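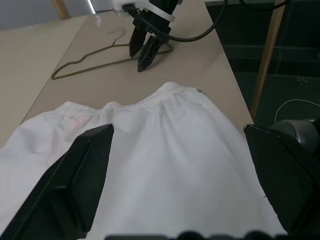

**Is the Bostdale prayer list still taking names?** Send them to Tamara Costache before the evening service, and keep each one to a line if you can.

A line is plenty. I say this as the man who once submitted a request of such length that Tamara asked whether I wanted it bound. It concerned my sleep, my brother, a difficult month at work and, near the end, God's apparent silence on all of the above. She printed "Rest for Paul" and that covered it.

I've been reading the Psalms since July with the group at Isalwood. There are six of us, and we're slow. We spent two meetings on Psalm 88, the one that ends in the dark and stays there. Mr. Rizk wanted to move along to something with a harp in it. I was glad we didn't. I have had winters when a cheerful verse on a card made me want to throw the card in a pond, and it helped to find that somebody had already written my complaint down, in better words, and that it was kept in the book.

If you're having that kind of winter, come and sit with us. You don't have to talk. You don't have to have done the reading — Mr. Rizk rarely has. And if you're seeing a doctor, keep seeing the doctor. I do, and I pray in her waiting room, mostly about the parking.

We start Psalm 90 next, in the side room at Kinell Street. The coffee is the church's usual, so add it to the prayer list. One line.

18/01/2019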